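Old drives: wipe, smash or keep? (and how do you all store your photos?)

Started by mapletinker, July 19, 2022

mapletinker
I'm finally clearing out the closet of dead and half-dead computers and I've got family photos spread over I don't know how many hard disks.

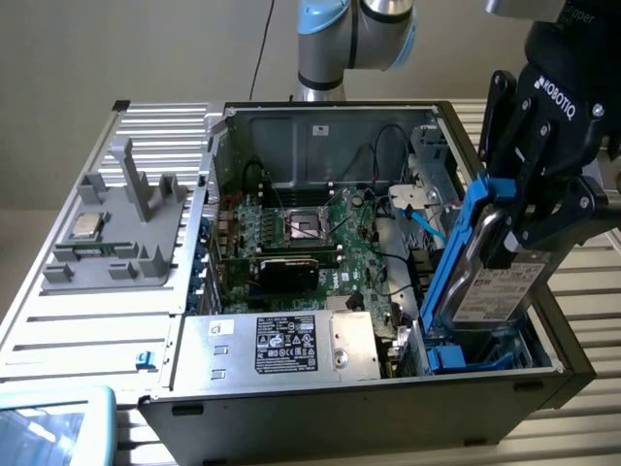

So my question is two things really. First, where do you keep the master copy of everything? Second, what do you do with the old drives once you've copied them? My brother-in-law says drill holes in them. I hate throwing out stuff that still spins up fine. I found 1,512 pictures on one of them that I thought were gone for good, including all the ones from our trip in November the year my daughter was born, so I'm a little sentimental right now!

raju_b
Copy everything to two new drives, keep one at your house and one at somebody else's. Don't overthink it. I swap mine with my sister whenever we visit. As for the old ones, do a full overwrite and give them away. Drilling is for people who watch too many spy movies.
- Balakrishnan Raju

coldcoffee88
Gotta disagree with raju_b on giving them away. An old drive with tax returns on it is not worth the risk for the few bucks somebody saves. I take mine apart for the magnets (they're GREAT on the garage wall for holding drill bits) and scratch up the platters. My kids fight over who gets the screwdriver.

raju_b
If you overwrite the whole thing there are no tax returns on it anymore. That's what overwriting means lol

coldcoffee88
And if it has bad sectors the software can't reach? I'll stick with my screwdriver, thanks.

duyen_t
Can we go back to the photos? I did this last winter and the copying was the easy part. The sorting nearly killed me. I had three copies of the same birthday party, all with different file names, and one set had been shrunk down for email. Check the file sizes before you delete any "duplicates" or you'll end up keeping the tiny ones. I did that with my grandmother's pictures and had to go digging through the old disks again, so please don't wipe anything until you've lived with the new copy for a few months.

Folders by year, then by month, and leave it at that. I tried tagging people by name and gave up after 200.
Duyên

mapletinker
Oh no, the email-sized ones! I bet I have tons of those. Okay, nothing gets wiped yet. Has anyone used Brolarel for finding duplicates? It keeps coming up when I search.

coldcoffee88
Used it for a while. It's fine, kinda slow. The free version stops at 100 matches and then bugs you to pay.

raju_b
I paid for it and I'd do it again. Just turn off the auto-delete setting before you run it the first time.

duyen_t
I didn't like it, it kept calling burst shots duplicates when somebody's eyes were closed in one and open in the other. I ended up doing mine by hand with a pot of tea and the radio on.

mapletinker
Tea and radio sounds like my speed. I'm going to get the two new drives this weekend and start with the oldest stuff. Will report back on the magnets too, my husband has already claimed them.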